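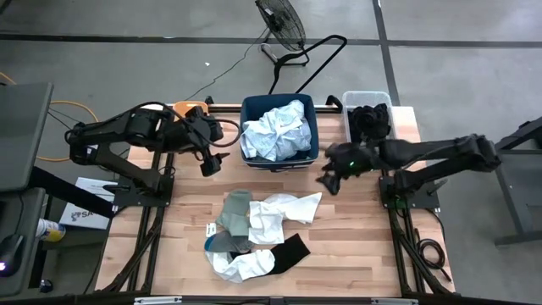
工作台笔记,2021年2月4日
项目:Astusby(衣物分拣,双臂)

一、今天要做的事

上次留下的问题有两个。第一个是右臂的动作在靠近目标时会抖一下,然后规划器重新计算,路线变得很长。第二个是分割模型把白色衣服和旁边的衣服看成同一件。今天我先查第一个,因为第二个需要重新标注数据,而标注工具 Bowen 还不能打开新格式的记录。下午如果有时间,再看第二个。

为了以后可以比较,先记下台面的布置。后面的深蓝色布箱里是浅色衣服,它右边的透明塑料箱里是黑色的布料,橙色容器在左边。待分拣的一堆放在台面前半部分的中间:灰绿色的一件,白色的,深灰色带蓝边的,还有黑色的。深灰色那件的蓝边旁边露出一个白色小标签,后面还要写到它。两只夹爪都是张开的,没有夹东西。右臂正在移动,左臂的夹爪停在橙色容器和衣服之间的上方。

请同事不要移动后面的箱子。箱子的位置现在还是写在配置文件里的,我没有做自动检测。

二、右臂的抖动

开始时我以为是控制器的增益太高。我把增益降低以后,抖动变小了,可是没有消失,而且手臂到达目标的时间变长。所以我把增益改回原来的值,去看日志。

日志的编号是 293。在这个日志里可以清楚地看到:规划器 Jesness 发出的新轨迹,它的第一个点和手臂当时的真实位置不一样。手臂已经走到前面了,新轨迹却从后面一点的地方开始,于是手臂先退回去,再向前走。从旁边看,这就是“抖一下”。

原因我认为是这样的。感知模块 Rilter 用 20 赫兹的频率发布抓取点。每次抓取点有变化,Jesness 就重新规划。规划开始的时候,它读取关节的状态,把这个状态作为起点。可是规划需要时间,规划完成的时候,手臂已经不在那里了。我测了一次比较慢的规划,从读取状态到发出轨迹将近 200 毫秒。手臂慢的时候看不出来,快的时候就很明显。

我试了下面的改法:

1. 起点不用当前的状态,用旧轨迹上稍后的一个点。也就是先估计规划要多久,再到旧轨迹上找那个时刻的位置和速度。

2. 新轨迹发出以前,比较它的起点和手臂那时候的位置。如果差别太大,就丢掉新轨迹,继续走旧的。

3. 抓取点的变化很小时,不重新规划。以前的条件是“有变化就规划”,这个条件太严格,因为分割的边缘每一帧都会动一点。

第一项改完以后,右臂的动作平滑多了。第二项我写好了,但是今天没有触发过,所以不能说它是对的。我应该做一个假的延迟来测试它。第三项要选一个阈值,我先用夹爪张开宽度的一部分来算,这个值只是临时的,写在配置的注释里。

还有一点我写下来给自己看:位置对了,速度也要对。我第一次修改时只取了旧轨迹的位置,把速度设成零,结果手臂在连接的地方停顿了一下。这种停顿比原来的抖动好一点,但是会让电机的声音变得很奇怪。后来我把速度也一起传进去,停顿就没有了。加速度还没有传。如果以后有人觉得连接的地方还是有一点硬,请先看这里。

三、两只手臂的先后

修改以后出现一个新的现象。以前右臂因为经常重新规划,实际上走得慢,左臂总是先进入中间的区域。现在右臂快了,两只手臂有时候几乎同时申请中间的区域。

Jesness 里面有一个锁,谁先申请谁先得到。问题是没有得到锁的那一只手臂会停在原来的位置等,而它等的位置有时候正好挡住固定相机看衣服的视线。这样 Rilter 就看不到完整的衣服,给出的抓取点也不可靠,另一只手臂就会跟着一个不好的点走。

我认为等待的时候应该退到一个固定的等待位置。左臂可以退到橙色容器的后上方。右臂比较麻烦,它的腕部离透明塑料箱的下边很近,如果直接向后退,会碰到箱子。我在规划场景里把透明箱的碰撞模型加高了一些,然后让右臂先抬起来,再向外转。在仿真里没有碰撞。真机上我只用低速走了一遍,还没有和左臂一起走。

左臂的粗电缆也要注意。它从上面的连杆拱起来,再绕过腕部,碰撞模型里没有这根电缆。现在的做法是限制腕部关节的范围,范围写得比较保守。有的抓取方向因此不能用,规划器会报告“无解”,其实从几何上看是有解的。我在报错信息里加了一句话,说明是关节限制引起的,这样别人不会像我一样找很长时间。

四、分割:白色和白色旁边的东西

下午看了 Rilter 的输出。灰绿色那件没有问题,颜色和桌面、和白色都差得很远。深灰色和黑色靠近的时候偶尔会合并,不过不太严重。

麻烦的是白色。灰绿色右边的白色衣服,左半边皱得厉害,右上方展开成一个宽的尖角。模型把皱的部分和平的部分分成了两个物体。可能训练数据里皱的衣服都是小块的,平的衣服都是大块的,所以模型学到了“纹理不同就是不同的衣服”。这只是我的猜测,我没有去统计训练数据。

前边的另一块白色是弯的,有一部分压在黑色布料上面。这里模型的边界很好,但是上下关系错了:它说黑色在上。如果按照这个结果先抓黑色,会把白色也一起拖走。我想在抓取顺序里加一个规则,用深度图比较边界两边的高度,高的先抓。深度图在黑色布料上有很多空洞,所以比较的时候不能只看紧挨着边界的像素,要取宽一点的带。今天用的带宽是 5 个像素,空洞还是会进来,需要再加宽,或者先补洞。

标签的问题:白色小标签上有深色的印刷,Rilter 把它当成一个单独的物体,还给了它一个抓取点,分数不低。抓标签当然不是我们想要的。简单的办法是用面积过滤,太小的不要。但是以后如果有袜子之类的小东西,面积过滤会把它们也删掉。我暂时用了面积过滤,同时在代码里写了 TODO。更好的办法也许是把标签作为一个类别来标注,再和最近的衣服合并。这要等 Bowen 修好。

五、关于箱子的判断

现在“放进哪个箱子”是按照颜色的平均值决定的。浅色去深蓝色布箱,黑色去透明箱,别的都去橙色容器。深灰色带蓝边的那件会在两个结果之间跳动:看到的蓝边多,就去橙色容器;看到的蓝边少,就被当成黑色。同一件衣服在不同帧里得到不同的箱子,于是 Jesness 又重新规划一次。这和第二节的问题有关系,因为重新规划的原因不只是抓取点,目标箱子改变也会引起。

改法:夹爪合上以后,就把目标箱子固定下来,在放下以前不再更新。这个改动很小,已经提交到我的分支。如果箱子判断错了,就让它错,在日志里记一条,以后再分析。

另外,深蓝色布箱里的浅色衣服已经堆起来了,向左边和前边鼓出来。规划场景里的箱子还是空箱子的形状,所以放下的高度太低,夹爪会伸到衣服里面去。我在配置里手动提高了放置高度。应该从深度图读出箱子里最高的点,再加上一个余量,这个函数 Rilter 里已经有了,只是没有接到规划器这边。接口的坐标系不一样,一个用桌面坐标,一个用左臂的基座坐标,转换的时候请注意方向。七月的那个分支里有人写过类似的转换,但是把旋转写反了,不要直接复制。

六、没有解决的

等待位置要在真机上让两只手臂一起测试,先用低速。

第二项检查(起点差别太大就丢掉轨迹)需要人工加延迟来测。

Bowen 打不开新格式的记录。报错说缺少时间戳字段,可是我用脚本读同一个文件,时间戳是有的,只是名字改了。可能加一个别名就可以。

关节限制太保守。要不要给左臂的电缆做一个简单的碰撞模型,我还没有决定。用几个胶囊体连起来大概够用,但是电缆会随着腕部变形,固定的形状不一定对。

面积过滤是临时的,请不要合并到主分支。

我的分支现在可以编译,配置文件有改动,拉代码以后请先比较放置高度和抓取点阈值这两项,再启动手臂。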